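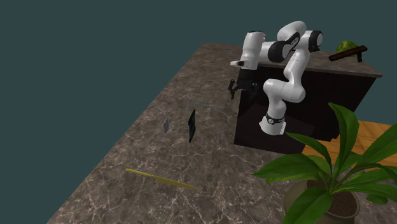

Sealing marble counters, how often?

wlanos
We moved in last February and the counters are marble. The seller said to seal them every 5 years. My sister says twice a year. Who is right?

Rosaura_B
Neither. Put a few drops of water on it and wait. If the stone darkens, seal it.

hamisi.o
I disagree with waiting for that. By then oil is getting in too. I do mine every February and it costs me one small bottle.

Rosaura_B
Too much sealer leaves a haze — I had to strip mine.

hamisi.o
Then you didn't wipe off the extra.

fidelina_g
Sealer won't stop lemon juice from etching it either way. Getting ours re-honed cost $200.

wlanos
Did the water test by the sink and it went dark. Ordering sealer tonight.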